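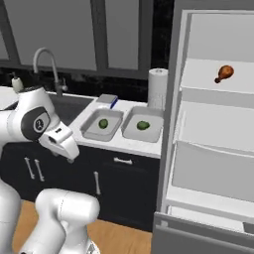 Training in simulated kitchens, Wednesday notes

Over the past month I have compared 2 ways of training the Gomer policy for kitchen tasks. The first keeps a single room layout throughout. The second, proposed by Rosimeire Brandão, changes the layout every 60 episodes.

Across 1414 simulated trials, the second method failed less often when the policy was placed in a kitchen it had not been trained on. Training took nearly 3 times as long. Results on a physical arm are not yet available.

Oldřich Slanina is reviewing the trial logs, and I will post the full table in October.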